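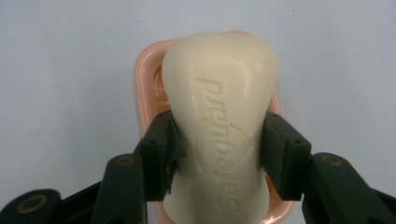 Hand-held gripper closed on a bar of soap, pink dish behind it.

From: Ginette Zacharias
To: Stedier workshop list
Subject: Re: Re: Gripper fingers, mark 2, ready to copy?

Midtbø wrote:

> Photo attached from the bench. The Dodow hand tool now picks up bar soap
> with the printed fingers and the Prirnetti linkage, no changes to the
> geometry. I did 20 grabs in a row and it held every time. I think we can
> call the fingers finished and print sets for everyone who wants one. The
> bushings fit well and there is no play in the arms that I can feel. If
> there are no objections I'll put the files in the shared folder and
> start a batch in July.
>
> Next step would be putting the same fingers on the motorized version.
> Should be a straight swap.

I have objections, so please hold the batch.

First, the left finger. Look at the inner edge, where something dark is hanging down in shreds. Is that the rubber pad coming apart, or the tape you put on when the pad came off? I can't tell from the photo and your message doesn't say. Either way I wouldn't call a finger finished when its inside edge looks like that. My own pair did something similar after a weekend of picking up wood blocks, and wood blocks are a lot kinder than most of what people here want to grab. I had glued the pads flat onto the face with no lip to hold them, and as far as I know the shared drawing still has them that way. A shallow pocket for the pad, 2 mm deep, would fix most of it. I suggested this last winter and the answer was that it would make the print slower. Maybe so. Replacing pads isn't fast either.

Second, the grip itself. The bar narrows right where the fingers are pressing and gets wider again below. That's a very friendly shape. You could hold it with two spoons. If those were the 20 grabs, then what we know is that the tool can hold a thing with a waist, by the waist. Try it higher up, where the sides are rounder, or on a bar that is the same width all the way along. And it looks to me as though the right finger is pushing into the soap a little. Soap gives, and that helps you. A jar lid won't give at all, and a peach will give too much.

Was any of this done with wet soap? I ask because the original reason for this whole project, if anybody remembers, was the grab tool for the wash-up sink. Soap on a bench is a fine place to start but I'd want the number for wet soap before I told anyone the thing works. A pan of water costs nothing.

Also, what is going on with the dish? From where I sit it looks tipped up along with the bar. If the soap is stuck in the dish and you are lifting both, good, that's a heavier load and you should say so, because it's a better result than the one you reported. If the dish is propped up and taking the weight, that's a different test. Please write down which one it was. Half of the arguments on this list come from photos with no notes.

Third, the bushings. I have nothing bad to say about them. Those bushings were the right call and I was wrong to push for plain printed holes – mine went oval within a month. But "no play that I can feel" is not a measurement. Close the fingers on a piece of flat stock, clamp one arm, put the dial gauge on the other tip and wiggle it. The gauge is in the drawer under the drill press, or it was when I put it back.

Fourth, "straight swap" to the motorized version. I really doubt it. When you squeeze by hand you feel the load and ease off, and you do it without thinking. The motor doesn't. It will close until we tell it to stop, and at present we tell it to stop by position, which means every object needs its own number. Those pads will be shredded in an afternoon. I'd want some kind of current limit working first, even a crude one, and I'd want to see it close on something soft and leave it in one piece.

So here is what I'd accept before anything goes in the shared folder:

100 grabs, same pads, no repairs in between, with the drops written down. Mixed objects, up to you which, but at least one slick and at least one with straight sides. A close photo of both inner faces before and after. The play measured at the tips.

If it gets through that I'll print the batch myself and pay for the filament. I'm not trying to kill the thing. The linkage is nicer than the last one, and both fingers look to be meeting the bar at the same height, which my version never managed for more than a day. I just don't want to hand out sets and then spend the summer answering mail about pads.

Could you also send the pad material and the glue you used? If that is tape on the left one, send me the kind of tape too.

Ginette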